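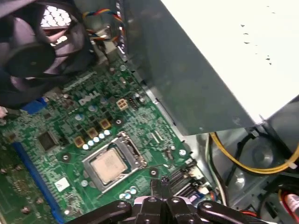
How long should a desktop computer last?

Longer than most of us let it. With a clean-out now and then, a bit more memory and a new drive, plenty of office machines will do a second stint in somebody's home.

Reading time: 3 minutes
Print this page | Email to a friend

That second stint is what Zuline is all about, and we've had such a good run of it lately that we wanted to share the news. Since the spring we have passed on 116 computers to homes, clubs and classrooms in Nirkness and the villages up the valley. Last year's total was 100, so we are already past it, with the whole of the autumn clear-out still to come!

Offices tend to change their machines all at once, often on a date set years before, and what comes out of the door is usually in better shape than you'd think. People tell us their old computer is "dead" when what they mean is that it takes an age to start. A slow hard drive is the usual culprit. Swap it for a solid state one and the difference is lovely to see, even on a machine that's nine years old.

If you want to try it at home, start with a back-up of anything you care about, then shut the computer down and pull the plug out of the wall. Touch some bare metal on the case before you reach inside. Dust is best shifted with short puffs of air and a soft brush (hold the fan blades still while you do it, or they'll spin like mad). Take a photo before you unplug any cable. You will think you'll remember where it went, and then the kettle boils and you won't.

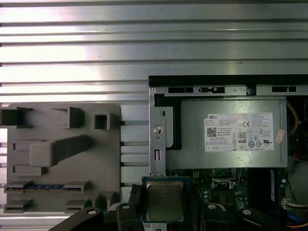 Small parts are where most home repairs go wrong. Case screws and drive screws look alike until you try to put one in the other's hole, and a stray one rolling about under a board can do real harm. Members have all sorts of ways round this - egg boxes, jam jar lids, strips of masking tape with notes on. I'm very taken with the idea of a fixed spot for each thing, and a flat grey plate with raised holders and blocks on it gets me thinking about what I could put together for my own kitchen table. An old baking tray would do for the base. Whatever you use, lay things out in the order you took them off and work back the other way.

Our next set of parts evenings begins in October at Petchrat, upstairs, from half past six. Bring your own machine if you like, or come and have a go at one of ours. The kettle is on from six. There's no need to know anything beforehand, and some of our best regulars turned up never having held a screwdriver.

We are short of a few things at the moment: laptop chargers of any kind, memory sticks, and keyboards with all their keys. Screens are fine too, but please ask first as the store is nearly full. Drives are wiped before anything leaves us, and you can have a note to say it's been done.

The Grilik fund is paying for new drives again this winter, which is brilliant news, and the form to ask for a computer is on the members' page. The waiting list is short just now, so do pass the word on.

Print this page | Email to a friend

We use cookies to remember your settings on this site. Accept | Change settings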